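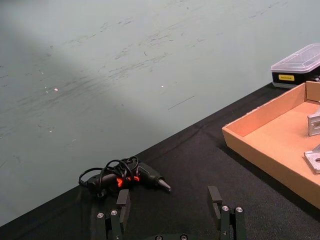

1,321 words, or one cup of coffee if you skip the part about the bolts

Remounting a wrist camera on a parallel gripper (and getting it to stay put)

Posted October 15, 2023

So my wrist camera drifted again. I'd been blaming the software for most of a week, re-running the calibration every morning and getting a slightly different answer every time, before I finally grabbed the camera housing and felt it wiggle. One loose mount screw! All that staring at numbers and I could have found it with my thumb.

If your arm is reaching a little to the left of everything it's supposed to pick up, do the thumb test before you do anything else. Power the arm down, hold the wrist with one hand and push gently on the camera with the other. Any movement at all and you're in the right place. If it's solid, your trouble is somewhere else and you can go read my page on joint zeroing.

My setup is a small bench arm with a two-finger parallel gripper and a little camera on the wrist looking out past the fingertips. The mount is the Naslow printed bracket, version two. Version one works the same way except it has slots where the new one has plain holes, so you'll have more fiddling to do.

What you'll want on the bench

A hex key set (good ones, the cheap ones round off and then you're having a different kind of day). Removable threadlocker. A glue gun for the cable. A shallow tray or box lid for parts, and I really do mean it about the tray, small screws and black cloth are a terrible combination. A printed calibration board. A soft brush or a can of air. Zip ties if you like them, though I've mostly given up on them near the wrist.

I keep black cloth on the table all the time now. The bare top bounced the overhead light straight back into the lens and I was losing the edges of anything shiny. Plain matte fabric, pulled as flat as you can get it. A few wrinkles don't matter.

Getting the old mount off

Drive the arm to a pose where the gripper hangs at a comfortable height, then cut the power and let the brakes hold it. Please don't do this with the motors live. I've had an arm decide to go home while my hand was in there and I'd like to spare you that one.

Unplug the camera at the camera end first. That connector is tiny and it pulls straight out, no rocking. Then take out the mount screws a bit at a time, going back and forth between them so the bracket comes away evenly. Put them in the tray. Look at the holes in the bracket while it's off: if they've gone oval, print a new one, because no amount of tightening is going to fix an oval hole. Mine were fine, thank goodness, my printer was halfway through something else.

Brush out the mating faces. I found a little curl of plastic under one corner of mine, which explains a lot.

Checking the fingers while you're in there

The camera sees the fingers in every shot, so you may as well get them right at the same time. Go over each screw on the finger segments and snug it up. Then close the gripper slowly by hand command and watch the pads meet. They should touch along their full height. If one arrives at the top first, loosen that fingertip, close the gripper on a flat scrap of metal, and tighten it while it's held square. The scrap does the aligning for you.

I check finger screws after every 30 hours of running. The Prultcombe forum crowd will tell you to threadlock every single one and forget about it, and I get the appeal, but I swap pads too often for that. Threadlocker goes on the camera mount only.

Putting the camera back

One small drop per screw, on the threads, not in the hole. Start all of them by hand before you tighten any. Then go around in a cross pattern, two passes. It's a printed part so stop when it's firm. If you hear a creak you've gone past firm.

Now leave it alone for 20 minutes. Go eat something. I used to go straight into calibration, and the mount would settle a hair while the threadlocker was still soft, and there went another afternoon.

When you come back, plug in and look at the live picture before you do anything clever. You want both fingertips showing along the bottom with a clear gap between them when the gripper is open, and plenty of table beyond. That's my usual check view up top: tips at the bottom, glue gun out past them, the cardboard tray with two brackets off to the right and the wall behind. If your fingertips have vanished the camera is tilted too high. If they're filling up half the picture, it's too low, and you'll struggle to see what you're reaching for.

Don't tidy the table for this, by the way. A few real things with hard edges are much more useful than bare cloth. The tip of a nozzle, a tray corner, a hole in a bracket. If those look crisp you're in good shape. If they're mushy, sort out the focus ring now and put a dab of paint on it so it can't creep.

Sorting the cable

Here's where the hot glue comes in. Leave a relaxed loop of cable at the wrist, big enough that the last joint can swing through its full range without pulling. Move the joint by hand to both ends and watch the loop. Happy? Put one blob of glue on the cable jacket where it meets the bracket. On the jacket, never on the connector! It peels off later with a fingernail and a splash of rubbing alcohol, and it keeps the connector from taking the strain.

I learned this in February, when a zip tie sawed through a cable I'd pulled too tight. The picture would go black every time the wrist passed a certain angle and come right back again. Took me forever to find.

Park the glue gun somewhere the arm can't reach it before you power up again, cord and all. A looped cord is just the right shape for a gripper finger to hook.

Calibrating

Clear enough cloth to lay the board flat and tape the corners. I use the hand-eye routine in Becerra, but any of the usual ones will do the same job. The routine I run takes 37 poses, and the thing that makes the biggest difference is variety. Tilt the wrist, twist it, go close, go far. If all your poses are looking straight down from the same height, the numbers will come out beautiful and the arm will still miss.

Let the arm stop completely before each shot. I add a one-second pause at every pose. It makes the whole run slower and I don't care.

Then do it again with the board moved. If the two answers agree closely, you're done. If they don't, go back to the thumb test.

Last thing, touch off

Pick something with a small hole or a sharp corner, put it in your parts tray, and have the arm come down over it and stop just short. Get your eye down level with the table and see where the fingers are centered. Do it near, far, left and right. A miss that's the same everywhere is an offset and you can type in a correction. A miss that grows toward one side is the camera angle, and that means recalibrating, sorry.

Save the result with the date in the file name. I also write it on a strip of tape on the base of the arm, which has rescued me more than once after an update ate my settings folder.

The bracket files for the Naslow mount are on the downloads page, along with a taller variant I drew up for the Ilalside fingers. The taller one needs longer screws, and I haven't run it for very long yet, so print it a bit thicker than you think you need.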